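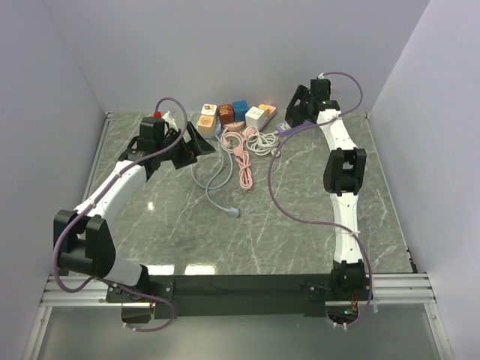

Charging cubes, power strips and cables along the back of a marble-patterned surface.

Miltow Guest Rooms - Common Questions

When can I check in?
Rooms are ready from 2 p.m. If you arrive early, leave your bags at the front desk.

Is there a charge for parking?
No. The lot on Prelwood Street has 19 spaces and they can't be reserved. When it fills up, the street is free overnight.

Can I bring a dog?
Yes, in ground floor rooms only. The fee is $30 per stay, not per night.

How do I clean the counters in a long-stay unit?
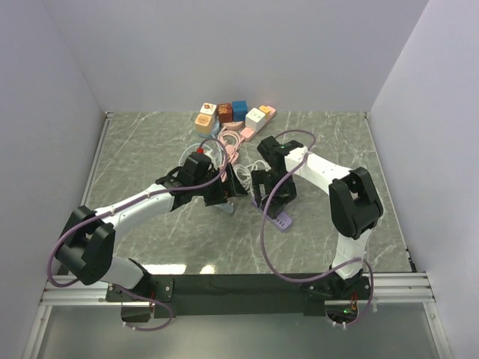
Long-stay guests do their own cleaning between linen changes, and most questions we get are about the counters. Use dish soap and a soft cloth. Please don't use vinegar or scouring powder. Veined surfaces hide crumbs and dull spots well - the white veins on gray-green here are a good example - so wipe the whole top and not only the marks you notice. Report chips to the desk.

Do you offer weekly rates?
Yes, from September through May. A four-week stay in a long-stay unit is $1,941 with utilities included. Summer stays are charged by the night.

Who do I contact about a group booking?
Write to Elínborg Vestergaard at the front desk. Include your dates and the number of rooms - she replies by the next morning.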